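Part-time shelf stocker, snack aisle - Dalley Market, Nondville 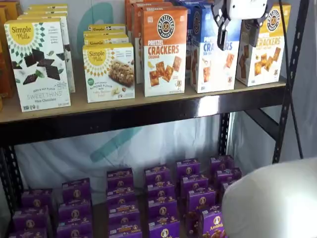
Snack shelving with Simple Mills and Pretzel Crackers boxes.

Dalley Market needs a part-time stocker for crackers, cookies and bars, starting in April. Shifts begin at 5 a.m. and end by 10.

You will bring cartons from the back room, fill shelves, pull older dates forward and match price tags. Flavors sit side by side and are easy to mix up, so read the box before you shelve it. The section has 104 products.

You must be able to lift 55 pounds and be on your feet for the whole shift. Store experience is helpful - we train for 2 weeks, paid.

To apply, leave a resume at the service desk for Rosângela Aguiar. Questions about hours go to Hicham Ashour, mornings only.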